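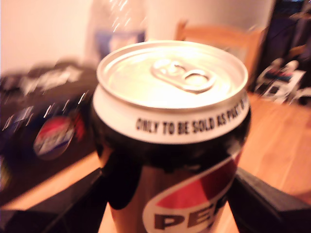 *By the planning desk, Stemurness*

## About us

Stemurness helps small plants and schools plan what they spend on robots. We don't sell arms or grippers. A first budget takes us 10 working days and covers the arm, the fingers, spares and training - spares are the line most buyers leave out.

Grip trials use everyday goods such as a Pepsi can. Mometti and Belmonte both plan with us. We ask clients to hold back 30 percent until the cell is accepted.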